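Dramani Community Help
Topic: Multiplayer and Accounts

Does Lemico support cross-platform parties, and does progress carry over?

Posted by Etornam Quaye, Sun 7 November

I purchased Lemico on console last winter and have since installed it on a desktop computer. My sister plays on the desktop version only. I should be grateful for guidance on two matters. First, may players on different platforms join the same party and enter ranked matches together? Secondly, will my existing progress, which stands at 3319 season points and includes the Bridalside map pack, be available on the computer once I sign in? I have read the help pages and they appear to describe an older version of the menu. The option named "Linked Platforms" is absent from my settings on either device.

Iddrisu Acheampong
Community Moderator

Thank you for your enquiry. Cross-platform parties are supported in all casual modes. In ranked play they are permitted only where every member of the party has reached level 22 and has cross-play enabled. The party leader's settings do not override those of other members, so each player must check this individually.

The "Linked Platforms" option was moved in the last seasonal update. It is now found under Profile, then Account Services, then Connections. Please sign in on the console first and complete the link from there. If the link is begun on the computer, a new profile will be created, and the two profiles must then be merged by the support team.

Season points, level and cosmetic items are shared across linked platforms. Purchased currency is not. Any balance bought on console remains on console, and may be spent only there. Map packs are treated as purchases, but Bridalside is an exception and will appear on both platforms within a day of linking.

Players who hold more than 2000 season points are advised to claim any outstanding rewards before linking. Unclaimed rewards are held for the original platform only and will lapse when the season closes in December.

gakodeo_player

Worked for me, but the map pack took nearly three days and I had to restart the game. Also lost a 700 coin balance on the computer side, or rather it stayed on the console as the moderator says. Ranked is a bit slow to find a match with a mixed party. We mostly play the Gakodeo map in casual now.

Etornam Quaye

I am obliged to you both. The Connections page was where the moderator stated, and the accounts are now linked. My points are correct. Bridalside has not yet appeared and I shall allow it the remainder of the week before raising a ticket.

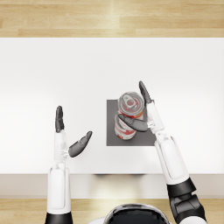

Rendered view of a white table with a drinks can on a dark grey mat.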